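板材周转箱内壁这圈印子，除不除，怎么除

版块：车间日常 > 工位器具
浏览 3,343

灰铁皮桶（楼主）
工位上一直用一只敞口的铁皮箱装方块料，斜壁那种，口大底小。箱子是前年从Harby那边一批旧器具里挑的，长边663毫米，当时看着板挺直，边也没有卷，就搬回来了。
现在的问题有两个。
一是后面那面斜壁上有一圈褐灰色的印子，横着走，上下边不齐。拿湿抹布擦过，颜色淡不了多少。二是箱底划得厉害，白道子、一块一块的斑都有，左半边更重。
料是两种，红褐色的长一点，深绿色的短一点，都带漆。以前不在乎，最近出的这批表面要求高了，磕一下就得返。我想趁换季把箱子里面弄一弄。
想问的是：印子要不要除掉，底上是刷漆、垫胶皮，还是就光着用。箱子不想换，工位的木台面是按它摆的，换了尺寸别的东西都得跟着挪。

半扇门
先搞清楚箱子是什么板。镀锌板和普通冷板处理法完全两样。镀锌的你拿酸去擦，锌层没了，后面锈得更快。

灰铁皮桶（楼主）
回半扇门：卖的人说是镀锌，没有单据，我也没去验过。磁铁能吸，这个说明不了什么。

南坡砖
磁铁确实说明不了，冷板镀锌板都吸。找个不碍事的地方，箱子外面底下就行，用砂纸磨出一小块亮的，滴点盐水放一夜。早上起黄的是没有锌或者你磨穿了，起白粉的是有锌。磨轻一点，磨穿了就白试。

五金铺二楼
印子横着一圈，多半是以前装过水或者油水，水位线。旧器具常见，拿来泡零件的。你用它装干料，不影响，别管。

半扇门
也不一定是水位线。水位线四面都该有，楼主说的是后壁。

五金铺二楼
箱子斜着放呢？地不平，一头低，水就只到一面壁上。

半扇门
那也该往两边侧壁上延一截，不会只停在后壁。楼主看看侧壁有没有接着走的痕迹。

灰铁皮桶（楼主）
侧壁上我没看出来连着的，不过侧壁本来就花，不敢打包票。

老虎钳收废
我说个别的可能。胶带或者海绵条贴久了撕下来就这样，胶烂在板上，吸灰，颜色就是褐不褐灰不灰。上下边毛毛糙糙也对得上。你用指甲刮一下，发黏成卷就是胶，掉粉就是锈。

灰铁皮桶（楼主）
刮了。左边一段有一点发涩，没有成卷；右边一段刮下来一点粉，很少，颜色浅。两种都像，又都不太像。

老虎钳收废
那就是先有胶，后来胶边上潮了，起了点浮锈。先用除胶剂，剩下的再按锈处理。顺序别反，上面有胶的时候除锈的东西渗不进去。

青石板路
除胶不用买专门的，松节油或者白电油都行。白电油挥发快，味道也大，把门打开，旁边别动火花。箱子先搬到外面再弄。

五金铺二楼
我还是觉得不用弄。后壁上的印子又碰不着料，料在底上。花一下午擦一圈印子，擦完底还是花的。

灰铁皮桶（楼主）
回五金铺二楼：料碰得着后壁。长的那种常有一根斜靠在箱边上，一头搭着壁，一头落在底上，角上那块地方最爱卡。靠久了，漆面上会蹭一道。我现在分不清这道是印子上的东西蹭上去的，还是板子本身刮的。

角落里卡料这件事我也想过办法。箱子口大底小，料放进去自己往中间滑一点，可是四个角不行，斜面到角上收窄，长料一进去就架住了。短的绿料好些，多数能躺到底，只是几根凑一起的时候会顶着。 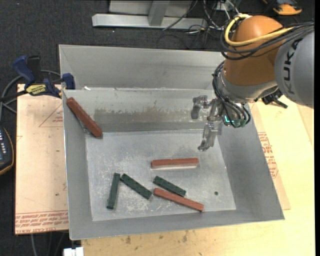
箱底我量过，平的，没有鼓包，拿直尺靠上去中间透光很少。所以垫东西是能垫平的，难的是斜壁。斜壁上贴胶皮，底边那条折线处理不好就翘，翘起来料一拖就撕开，我在另一只小箱子上试过，不到一个月就掀了一角。那只小箱子后来改装螺丝了，不提。

还有一个要求，箱子口上那一圈边不能加厚，上面有别的东西要贴着走，多出几毫米就碰。

半扇门
边不能加厚的话，包边条那一类就别想了。壁上贴东西就只贴到离口一截的地方，收在板面上。

鹅卵石
我们那儿箱底垫的是软PVC板，两毫米，裁成底的形状往里一放，不粘。脏了提出来冲。用了两年，换过一次。斜壁上什么都不贴，料靠在壁上的时间本来就短，放下去是直接落底的。

灰铁皮桶（楼主）
不粘会不会跑？我这边料是一根一根往外拿的，有时候是拖着起来。

鹅卵石
底是四面斜壁围着的，裁得准就跑不动。裁的时候每边少一毫米，别多少，少多了料的角会插到缝里去。新板第一天可能会翘边，压点重东西过一夜。

南坡砖
软PVC跟漆放在一起时间长了会粘，增塑剂往漆里走，漆会发软。我吃过这个亏，一箱料放了个长假，回来全带着印。用聚乙烯板或者丁腈的胶皮好一点。

鹅卵石
放长假那是你的用法，周转箱谁放那么久。我两年没出过。

南坡砖
漆不一样。你们是烤漆，楼主没说是什么漆。自干漆没干透的时候最容易粘。

灰铁皮桶（楼主）
漆是外面做的，红褐的和绿的不是一家，绿的那家我问过，说是自干。面上本来就花花的，深一块浅一块，蹭了不大看得出来。红褐的蹭了很显眼。

南坡砖
自干就别用软PVC。裁一小条，和一块废料夹在一起，上面压个重的，放一星期再看，比在这儿争管用。

鹅卵石
这个同意，先试。

青石板路
我来说刷漆这条路。刷漆的好处是斜壁和底一起解决，没有缝，没有边。坏处是前期麻烦：除油、打磨、底漆、面漆，镀锌板还得用专门的底漆，普通醇酸直接上镀锌，过几个月一片一片往下掉。
打磨用60目太粗了，先问清楚再下手。有人上来就拿60目带角磨机干，磨出来的沟面漆盖不住，料在上面拖还更刮。手工用细的，磨到没有反光就停。

五金铺二楼
刷漆最后还是会被料刮开。刮开的漆皮翘起来，蹭到料上，比光板难看。铁箱子就是耗的，光着用最省事。

青石板路
看什么漆。环氧地坪漆我刷过箱底，耐刮比你想的好，硬是硬，掉也是掉粉，不翘皮。

五金铺二楼
掉粉也是掉在料上。

青石板路
擦一下就没了。

半扇门
你们两个说的不是一个工况。料重料轻、是轻放还是往里倒，差得远。楼主说一下料多重，怎么进箱。

灰铁皮桶（楼主）
不重，一只手拿得起来。进箱是从旁边倒料盘里推下来，落差一个巴掌高，所以底上左半边花得厉害，盘子就靠那边。出箱是一根一根取。

半扇门
那就清楚了。进的时候砸底，只砸左半边，出的时候是轻活。你底上垫一张板，重点护左边，壁上不用管，把后壁那圈清掉，看蹭痕还有没有。有再说壁的事。一次改一样，不然出了结果也不知道是哪个起的作用。

老虎钳收废
支持这个。另外落差能不能降？盘子往下压一点，比垫什么都强。

灰铁皮桶（楼主）
盘子的支架是焊死的，要动得找人。先记着。

小满以前
插一句，料箱我用的是Edomness的塑料斜口箱，长料也能放，内壁光，蹭不着漆。就是怕砸，低温天里摔过一只，裂了。楼主的落差不高，可以考虑。

灰铁皮桶（楼主）
看过，尺寸差一截，口也比我的窄。前面说了，台面是按铁箱摆的。

小满以前
那当我没说。Junach好像能定做，价格我没问过。

五金铺二楼
定做一只塑料的，钱够你买好几只旧铁箱了。

小满以前
我没说便宜。

抹布先生
清后壁的时候注意一点，擦的方向顺着板的轧制纹走，别打圈。打圈擦出来的一团一团，光一照很明显。干活是不影响，可是上面要是有灯照着，底上反光乱，取料的时候看着累。

鹅卵石
反光这个我也有体会。亮板底下放深颜色的料还好，新板反光厉害的时候，料的边都看不清。旧了反而好用。

青石板路
所以刷漆刷哑光。

五金铺二楼
又绕回来了。

灰铁皮桶（楼主）
反光这个我得想想。台子上头的光是从一边来的，料朝光的那个侧面会发白，红褐的看着比顶面浅一截。垫板的话颜色也得挑，黑的不行，绿料放上去就没了；白的容易脏。有没有中间灰的聚乙烯板？

南坡砖
有灰的，本色偏白的多，灰的要问。别挑带纹的，带纹的藏渣。

鹅卵石
我们用的浅灰，Dunne家的，门市上能裁，多收一点裁工。自己拿钩刀也能裁，划两遍掰开就行，边上用刨子推一下。

半扇门
裁的时候先用纸板打样。四个角别裁成尖的，箱底的角里面一般有个小圆弧，尖角顶在弧上，整张板就放不平。

灰铁皮桶（楼主）
纸板打样记下了。盐水的事做了，底下磨亮的那块，放了一夜，起的是白的，没见黄。那就当它是镀锌。

南坡砖
那酸性的除锈剂一律别用。后壁掉的那点粉，多半也是锌的白锈混了灰，颜色看着发褐是脏。

老虎钳收废
我原来说是浮锈，这么看不一定对。胶那半我还是坚持。

灰铁皮桶（楼主）
昨天下午把箱子搬出去擦了后壁。先用白电油，左边一段下来不少，抹布上是褐的，发黏，老虎钳说的胶应该是有的。右边那段白电油不管用，换了中性洗洁精加百洁布，下来一层灰粉，底下的板面颜色比旁边暗，擦不匀了，我就停了。
现在那圈印子淡了一半，没有全掉。用白布在上面来回拖，布上没有颜色了。我要的是不掉色到料上，这个够了。

五金铺二楼
花了多久？

灰铁皮桶（楼主）
连搬带擦两个多小时。

五金铺二楼
我说一下午，没说错多少。

青石板路
擦完没涂东西的话，那段暗的地方容易再起白的。薄薄抹一层防锈蜡，抹完拿干布收干净，别留浮的，留了又蹭料上去。

南坡砖
蜡和自干漆也要试一下。有些蜡沾上漆面，后面补漆会缩孔。你们料后面还补不补漆？

灰铁皮桶（楼主）
返的要补。那蜡就先不上了，那一面勤擦一点。

抹布先生
勤擦可以。放箱子的屋子别太潮就行，镀锌板起白主要是闷的。两只箱子叠着放最容易出，中间不透气。

灰铁皮桶（楼主）
不叠，就一只。

过了三个星期再来说一下。灰色聚乙烯板裁好放进去了，三毫米的，本来想要两毫米，门市上没有。纸板打样改了两遍，第一遍角上顶住了，跟半扇门讲的一样。板放下去以后箱子浅了三毫米，对我这边没影响。
进料的声音小了很多，原来隔着一道门都听得见。
红褐料的顶面和底面不怎么蹭了，返的少了，具体少多少我没有记。端头还是有，应该是靠在壁上那一下。角上卡料没有改善，该架住还是架住。

鹅卵石
角上可以垫个三角块，把角填掉，料就架不住了。

半扇门
填角要填得比斜壁还陡，不然等于换个地方架。楼主那个长料的长度和箱子内口差多少？差得少，填了角以后更容易卡在两块三角之间。

鹅卵石
那填两个对角就行，不用全填。

半扇门
对角填了，料正好沿着另一条对角线躺，也行，就是看你取料的时候顺不顺。

灰铁皮桶（楼主）
先用硬纸盒折两个三角试试，不行拿出来，不伤箱子。左后那个角卡得最多，先填它。

老虎钳收废
纸盒别用带钉的。

南坡砖
软PVC那条夹着试了没有？

灰铁皮桶（楼主）
试了，一星期，绿的那块有点粘，揭下来漆面上有个浅印，手摸得出来。红褐的没有。聚乙烯的两种都没粘。

鹅卵石
行，那你这个漆确实不能用PVC。我那边的继续用。

小满以前
板子用久了中间会不会拱？我见过聚乙烯板夏天拱起来的。

灰铁皮桶（楼主）
现在四月，还看不出来。真拱了就每边再推掉一点。

抹布先生
板底下隔一阵要提起来看看，渣会从边上漏下去，垫在下面，板就不平了。我们是每次换料种的时候提一次。

灰铁皮桶（楼主）
昨天提过一次，下面有一小撮，主要在左边。以后跟着换料一起做。

五金铺二楼
光着用就没有这一步。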